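The Long Way to a Short Film

Vlasta Dumitrescu would like it known that she never meant to be on stage. "I went into animation so I could stay in a room," she says. "It was the whole appeal. You draw a man crossing a street, it takes you until spring, and in all that time you don't have to meet him."

She has now performed her show Popescu 201 times, by her business partner's count. She suspects him of rounding up, though it's an odd number to round up to.

Popescu is a hand-drawn film about a retired piano tuner who goes deaf in one ear and tells none of his family. It runs under an hour. What makes it awkward to describe, and harder to book, is that most of the sound is missing. Dumitrescu stands beside the screen and supplies it: the tuner's voice, his sister's voice, the kettle, the streetcar and a dog who appears twice. Her partner in the studio, Till Albers, sits on the other side at an upright piano that has to be found locally and is usually terrible.

"The worse the piano, the better the show," Albers says. "We had a beautiful one in a college hall and people just sat there thinking, what a nice piano."

The two of them are Gullar, a studio they started after being laid off from the same company, which made cartoon mascots for breakfast cereal. Gullar isn't anybody's last name. Albers says it was a typo on the lease and changing it would have cost money. Dumitrescu tells a different story involving a seabird. I asked them to settle it and they both looked out the window.

The film was supposed to have an ordinary soundtrack. They had a grant, an actor and a studio booked for July. Then the actor got a part in something with horses, and a festival that had already printed its program asked if they could please show up with whatever they had.

"Whatever we had was me," Dumitrescu says. "I'd done all the voices as a guide track, so I knew the timing. I thought, fine, I'll do it once in the dark and we'll never talk about it again. Then they put a light on me."

She remembers very little of that first night. Albers remembers that she did the kettle too early and then had to do it again, so that the tuner seemed to own two kettles. A man came up afterward to say how moved he was by the second kettle.

People do come up afterward. The tuner's story belongs, more or less, to Dumitrescu's uncle, who hid his hearing loss for years by agreeing with everything. The family thought he had mellowed. "We were all so pleased with him," she says. "My aunt told her friends he'd finally learned to listen."

After each performance she sits on the edge of the stage and takes questions, a part of the evening she dreaded and now won't give up. Somebody will ask how many drawings it took. Then there's a pause, and somebody else will say that her husband has started turning his head when she talks, and should she say something? Dumitrescu isn't a doctor and says so. She usually asks what the woman would want if it were the other way around, and then it gets loud.

Despina Todorova, who books them into libraries and union halls, was the one who insisted on keeping it small. Her limit is some 60 seats. "They could fill a bigger room," Todorova told me over the phone. "But in a bigger room the only people who ask questions are the ones who like microphones."

She also fields the complaints. The most frequent is from parents who see the word "animated" and bring a child of four. The next most frequent is from people who wanted it to be sadder.

I had assumed, before I met them, that the live version was a kind of statement. There has been an essay to that effect, by the critic Gorazd Trajkovski, who called the absent soundtrack "a refusal." Dumitrescu has it taped up in the bathroom.

"I wrote to thank him," she says. "I told him about the actor and the horses. He said that didn't change his reading."

So why not record it now? They could afford to. A streaming outfit called Stasero made an offer last year, on the condition that the dog be in more of it.

"It's a very small dog," Albers says. "It can't carry that kind of weight."

Dumitrescu takes longer to answer. She says that when she does the uncle's voice, she leans toward the audience with her good side, the way he did, and that at some point in the evening a few people in the front row start leaning too. She can't see how you'd get that onto a file. Then she says they'd also have to pay for a better streetcar.

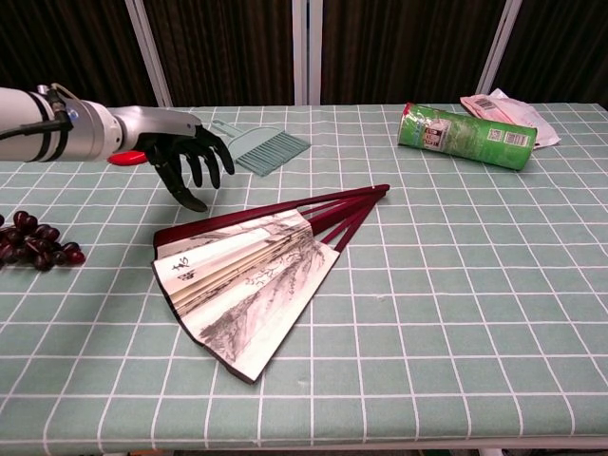 A small brush and a glimpse of red on the green and white tablecloth.

The next film is called Skolel and is set in a school where the bell has broken. It is meant to have a full soundtrack, with real actors, under contract. Albers has written most of the music. Dumitrescu has drawn the opening, which is a hallway, and then another hallway.

"I've been told it needs a person in it," she says.

She has been rehearsing the bell, just in case. She did it for me, quietly, with her hand over her mouth, and Albers called from the next room to ask if we were done.

Was she worried about going back to a room with a door and no audience? She said she'd missed it terribly and had lasted nine days. On the tenth she went down to the laundromat and did the tuner's voice for a woman folding towels, who had seen the show and asked for it. The woman corrected her on one line. It had apparently been funnier in the spring.

"She was right, too," Dumitrescu says. "I've put it back."

Popescu tours again in the fall. Halls with a bad piano are asked to get in touch with Despina Todorova, and to leave it untuned.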